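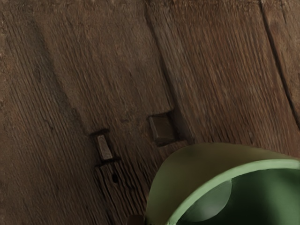 ZUDVILLE, February 2, 2019 – We did it, everybody! I'm Bukola Danladi, I run the Jibrin after-school robotics club, and I'm so happy to tell you that our students are going to the Skaltach simulation challenge in June (all 4 of our teams, no less!).

The students program a virtual robot arm to handle cups on a round wooden table, and every bit of it happens on screen. They've put in some 279 hours since the fall, mostly fighting over how wide to open the gripper and how fast to bring it down. I still can't follow half of it, and I'm the one with the keys!
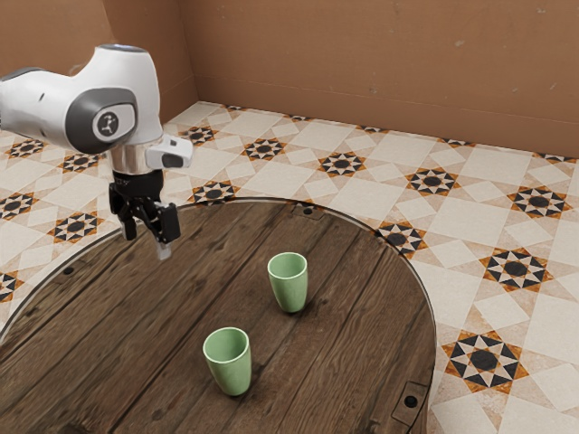 Garba Igwe says the hardest part was agreeing on whose code to keep, and that his team went through 137 versions before they picked the second one they ever wrote. He'd like it known that he voted for it the first time.

Come see the programs run at our open night, with Onyekachi Aliyu showing beginners how to write their first moves. It's free, and little brothers and sisters are welcome – just write ahead so we can put out enough chairs.

2 comments | Share
Last updated: February
Contact: Jibrin Robotics Club, Zudville | Back to top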